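Opinion | Housing & Community
May – By the Walton Housing Forum

The city of Walton is again asking whether rental listings should state the full monthly cost of a home. The Forum believes they should, and that the rule should apply to every landlord, large or small.

At present a listing need only show base rent. Parking, trash service, and the building fee may be added when the lease is signed. In our review of 207 local listings, 53 gave no sign that any such charge existed. A family that plans for one figure and is handed another has few good choices, particularly when the old lease ends on Tuesday.
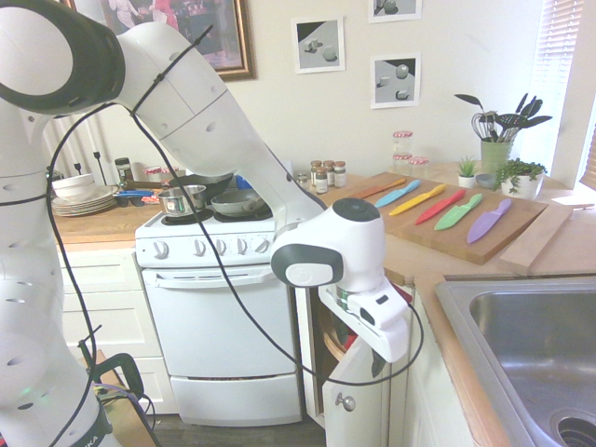

Owners have argued that full pricing would make their units look expensive beside those in Cimwood, where no such rule is planned. We take the concern seriously. Yet the rent is the same whether it is printed or not, and a tenant who learns of an extra $300 a month at the signing table does not forget it.
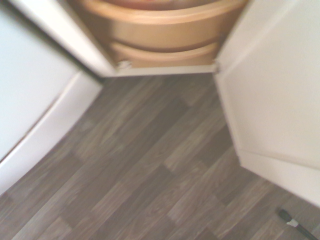
Corner cabinet with two curved wooden shelves.

There is also the matter of application fees. A household may apply for several homes before one is offered, and each application is paid for whether or not it succeeds. The Forum would support a cap of $20, together with a duty to return the fee when a unit has already been promised to someone else. 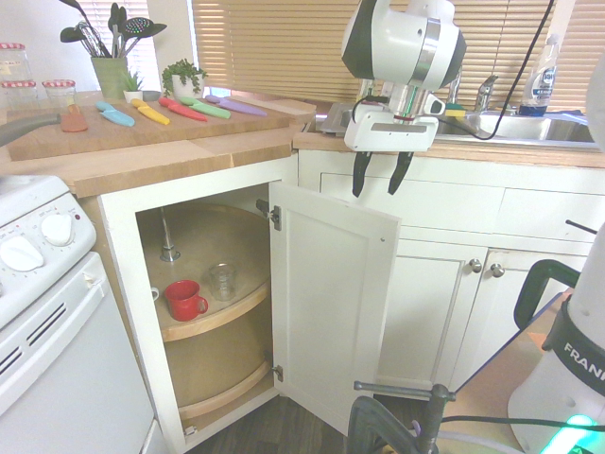 WHAT THE CITY SHOULD DO

The draft ordinance is a fair start, but it leaves enforcement to complaints. Few tenants will file one against the owner of the building they live in. We ask that the housing office check a sample of listings each spring – and publish what it finds.

© Walton Housing Forum. Contact the editor | Back to top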